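Pricing a picking cell: where the money goes after the arm

The quotation for a robot arm is usually the easiest document in the file. It has a model number, a payload, a reach and a price. The difficulty starts with everything that hangs off the arm, sits under it or has to be swapped when the product range changes, and most of that arrives on other people's invoices or on none at all.

Maglaya, a contract packer handling mixed consumer goods, spent the first half of its planning year on this problem. The firm wanted to pick single items from bins without sorting them first. Its outline budget had one line for the robot, one for the gripper and one marked "other". By March the third line had been split into separate headings, and it was larger than the second.

Start with the bins

Bins are cheap, so they tend to be chosen last. That is the wrong order. The depth of a bin and the slope of its sides decide how far a finger must reach and at what angle, and those figures feed straight into the choice of gripper. Bare sheet metal lasts well but reflects light, and reflections cost time on the vision side. Maglaya priced painted, lined and bare versions before it asked for a single gripper quotation.

Two bins should be budgeted for each station, so that items can be moved from one to the other during trials. Allow for clamps and a solid base as well. A bin that shifts by a few millimetres puts every taught position out.

The test set

A trial with identical cartons tells a buyer very little. The set should include at least one transparent item, one glossy item, one printed cylinder and one awkward shape with no obvious place to hold. Kovine, the integrator that ran Maglaya's comparison, asks customers to supply their own goods and adds pieces from its own shelf where the range is too kind to the equipment. Clear plastic is the usual gap. Depth cameras often lose it against a metal floor, and a supplier's demonstration will seldom include it unless the buyer asks.

The written specification should say how the items are to be placed. Corners and walls matter most. An object lying flat against a sloping side may need a different finger from the same object in the middle of the floor. 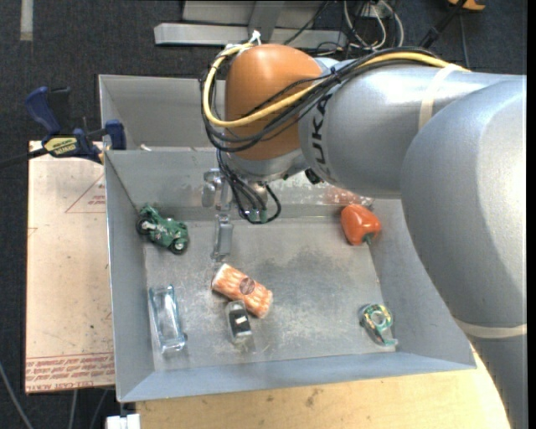
Cables, hoses and other consumables

External cable routing is the item most often missed. Cables run along the outside of the arm bend with every cycle, and the bend at the wrist is the tightest. Straps and ties are adequate for a trial. For production work, get a price for a proper dress pack and for a full spare set, and ask the supplier to state the expected life in hours at the planned speed. Maglaya set a figure of 1,030 hours between cable inspections and costed the labour on that basis.

Gripper fingers belong under the same heading. They touch the bin floor more often than anyone plans for. Maglaya's quotation from Tedetti listed fingers as a part of the gripper, with no separate price. The Nillov quotation gave a unit price and a lead time, and that made the second bid look dearer until replacements were added to both.

Engineering time

Kovine quoted 200 hours for set-up, calibration and acceptance. Ask for this figure to be broken down. Calibration should be shown by itself, as it will be repeated whenever a camera is moved or a wrist part is changed. Ask too who pays if the acceptance trial has to be run again with a different gripper.

Floor space during commissioning also has a cost. The area needed for a trial is larger than the finished cell, once frames, loose cabling and access on all sides are counted. Maglaya gave up a packing bench for the period and entered the lost output in the budget.

What to ask for in writing

Unit price and lead time for fingers, cables and wrist connectors.
Pick results listed item by item, with failed attempts included.
The condition and finish of the bins used in the trial.
The price of adding a new item to the range after handover.

Maglaya's order is for two stations, the second to be released when the first has passed acceptance on the customer's own goods. The spare cable set is on the first order.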